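Lakberg Reuse Store - Progress Report to Edusix
Small Equipment Line, second report
Date of report: 15/06/2020

1. Summary

This report covers the work since our first report in February. The grant pays for the checking, packing and sending of small computer equipment to schools in the Prata district. In this period we finished the packing instructions for the computer mouse, which is the item the schools request most. We also started the same work for keyboards, but it is less advanced and I will say why in section 4.

Of the 200 mice planned for the full grant, 83 are now checked, packed and recorded. This is less than we hoped at this date. The main delay was the supply of boxes, which arrived late from Tundirow.

2. Packing of the mice

We compared three kinds of packing: a padded envelope, a plastic bag inside a large shared carton, and a single cardboard box for each mouse. We decided for the single box. It costs more, but the schools can put it on a shelf and give one to each student without opening everything at the same time.

The box is a shallow one with a lid that folds open, and there is a round hole in the lid so that it can hang on a hook. Several schools told us that they have hooks in the computer room and no free cupboard, so this small detail was well received.

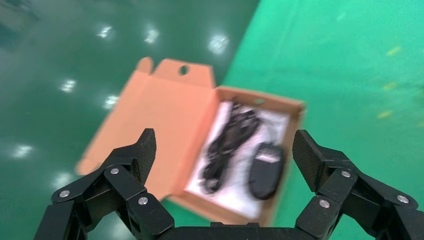
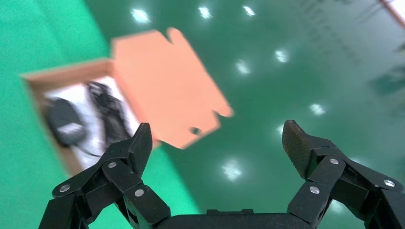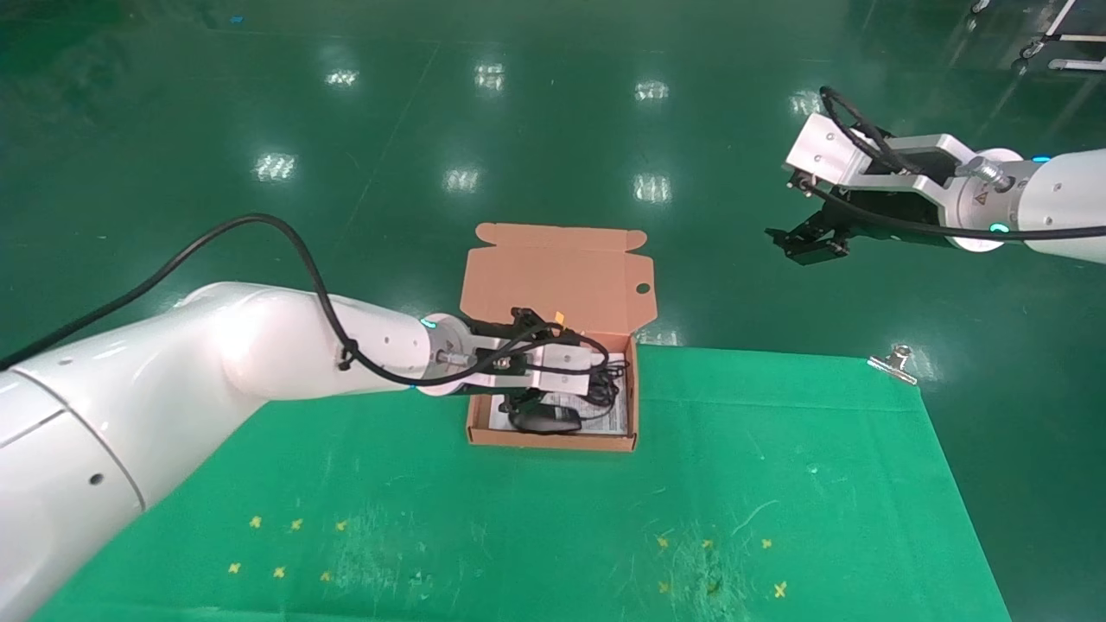
One of the mouse boxes, with the lid open.

3. What goes in the box

The instruction for the packing table is now one page. Each box must contain the mouse with its cable and the printed leaflet. The leaflet goes in first and the mouse is placed on top of it. In the first trial we put the leaflet above the mouse, and the lid did not close well.

The cable is still the weak point. If it is only pushed to one side, it tangles, and the person who opens the box needs both hands to take it out. We tried a paper band and a short wire tie. The paper band is cheaper but it breaks when it is used a second time. We propose to buy the wire ties from the remaining material budget - the amount is small and does not change the total.

4. Difficulties

The boxes from Tundirow came 30 days after the agreed date. During this time we continued with the checking, so the tested mice were waiting in trays and had to be cleaned again before packing.

In one delivery, 10 boxes had a lid that was folded in the wrong place. Tundirow replaced them without cost.

For the keyboards we do not have a suitable box yet. The first sample was too short, and the second one bends in the middle when the boxes are stacked. A third sample is ordered.

5. Next period

We plan to complete the remaining mice, to add the wire tie to the instruction page, and to choose the keyboard box. We also ask Edusix to confirm if the material budget can be moved between the two items, as we wrote in our last message. The table of costs is sent separately.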